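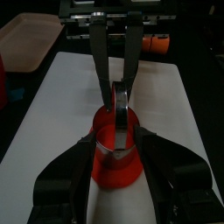
Issue 29, page 17

A visit to the Vosora enamel works

Members who went on the February trip have asked for a write-up, and those who could not get a seat have asked what they missed. I took notes as we went round, so this follows the order of the day.

Vosora is on the far side of Buvgate, past the old canal basin. The coach dropped us at the lower gate because the upper one was blocked by a delivery, and we walked up through the yard. The works has stood on the same site for 125 years. The front offices are the oldest part, in dark brick, and the sheds behind have been added to and patched in whatever came to hand. It rained until lunchtime and one of the downpipes was running straight across the path, so sensible shoes would have been a good idea. I did not have any.

We signed in, were given ear plugs and glasses, and were split into two groups. Mine started in the press shop. Flat steel comes in on pallets, cut into discs, and each disc is drawn down into a bowl or mug shape in stages. Taking it down in one go tears the metal. There is a board on the wall with split and wrinkled pieces wired to it, each with the fault painted underneath, and I could have spent longer there than we were given. The noise is heavy even with the plugs in. Questions had to wait until we were out in the corridor.

After pressing, the pieces are washed to get rid of the drawing oil, then pickled, rinsed and dried. The pickling room was kept shut and we looked through a window. It smelled sharp in the passage all the same. Handles are welded on before any of this, which surprised several of us. I had assumed they went on near the end.

The enamel itself is ground glass. It arrives as frit, which looks like coarse broken sweets, and is milled with clay and water until it is as thick as single cream. The mills are slow drums turning on rollers and they run overnight. A ground coat goes on first, nearly black, and it is this coat that grips the steel. The colour goes on top of it after the first firing. Most pieces are dipped by hand. The dipper lowers the piece, lifts it, and gives it a turn and a shake to throw off the extra. We were each allowed to try with a scrap bowl. Mine had a thick run down one side and was put in the bin with the others.

The furnaces were what most people had come for. There are two. The older is a box furnace, loaded with a long fork, and is used for large or awkward work such as signs and stove panels. The other is a tunnel with a moving chain, and the pieces hang on hooks and come out glowing at the far end. They look the wrong colour while hot. A tray of what I took to be brown basins had turned green by the time we came back past it. It was the only warm place we stood in all morning and the group was slow to leave.

Lunch was in the works canteen: soup, rolls, a tray of cheese flan and tea from an urn. Vosora charged us £5 a head for it and I thought that was fair. The vegetarian soup ran out before the second group sat down, so next time we should give numbers in advance.

In the afternoon we were shown the sign shop, which is now the steadier side of the business. Street nameplates, house numbers and station signs are done here. Lettering used to be brushed through a stencil, and for repair jobs it still is, as the customer wants the new plate to match the old ones beside it. New work is mostly screen printed. Each colour has to be fired separately, so a sign with a coloured crest may go through the furnace several times. Red is the difficult one. It will not stand as much heat as the others and is usually left until last.

The pattern store was next, up an iron stair. It holds samples back to the early days, along with pieces by other makers that the firm has bought in over the years to compare with its own. There was a good run of Jakab kitchen ware, including the ribbed bread bins, and one shelf of Vesoleo coffee pots with the long straight spouts. I had only seen those in catalogues. The Jakab white is creamier than the Vosora white when they are put side by side, and the edges are finished with a rolled rim where Vosora uses a separate band. We were allowed to handle most things if we kept them over the table.

Several people asked about chips. The advice was that a small chip on the outside does no harm beyond rust, and can be touched up with cold enamel paint if the piece is only for show. A chip on the inside of anything used for food is a reason to stop using it. Do not put a hot pan into cold water. Do not use wire wool. For tea stains, bicarbonate of soda left overnight is enough. Re-enamelling old pieces is possible but the price puts most people off — all the old glass has to come off first, and thin or rusted steel may not survive it.

The shop by the gate sells seconds. Prices are marked on masking tape underneath. I bought two pie dishes and a colander with a pinhole in the glaze near one foot. Take cash, as the card machine was not working when we were there.

The coach left at 4 pm and was held up on the ring road. There is a short flight of steps between the mill room and the furnaces and no lift to the pattern store, so anyone who has trouble with stairs should bear that in mind. Vosora will take another party in the autumn. A list will go up at the next meeting.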